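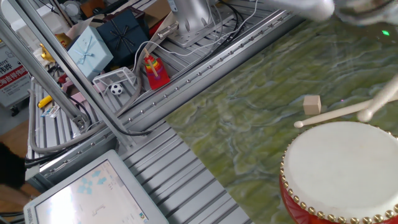 Drumstick work at the bench, with the red drum at the edge of the green mat.

Equipment plan: second bench goes in the March round

The spending plan for the manipulation benches is settled apart from one line. Žydrūnas Navickas has put in for 2 replacement grippers and a second bench frame, and the frame is the part still waiting on a price.

Eglītis quoted $1,194 for the frame in slotted aluminum, cut to length, with feet and brackets. Zolico came in lower but left out the brackets and would not hold the price past the end of the month. We have asked both to quote again on the same parts list.

Small items come out of the Flunia budget, as before. That covers table mats, drumsticks, toys, blocks and anything else the arms pick up or knock over. The balance there is $762. Please don't order props on a personal card and claim them later. Send a link to Žydrūnas and he will add it to the next order.

Cables and hoses were missed in last year's plan and ended up being paid for out of repairs. They now have their own line. If your bench needs longer runs or new clips, say so before the list closes.

The Clurari service contract is up for renewal too. The current one covers parts but not travel, and we paid for 2 visits. Žydrūnas is asking what it costs with travel included. Until he hears back, check with him before booking a call-out.

Bench requests close at 4 p.m. on the last working day of February. Late ones go to the summer round.

You are receiving this newsletter because you signed up for bench updates. Manage preferences | Unsubscribe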